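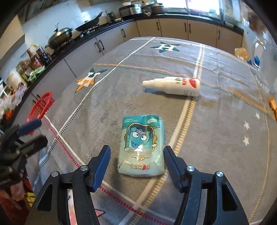
Comparing Two Finger Pads on the Hand-Held Gripper

This procedure applies to the Grumetti and Gondeo pads. Allow 90 minutes.

1. Fasten the first set of pads and check every screw.
2. Place one soft package and one bottle on the rug, with the bottle on its side.
3. Pick up each object 100 times. Return it to its starting place after each attempt.
4. Record a drop as a failure, even if the object is caught again.
5. Change the pads and repeat steps 2 and 3.

Results must be entered in the Sutcliffe log before the gripper is returned.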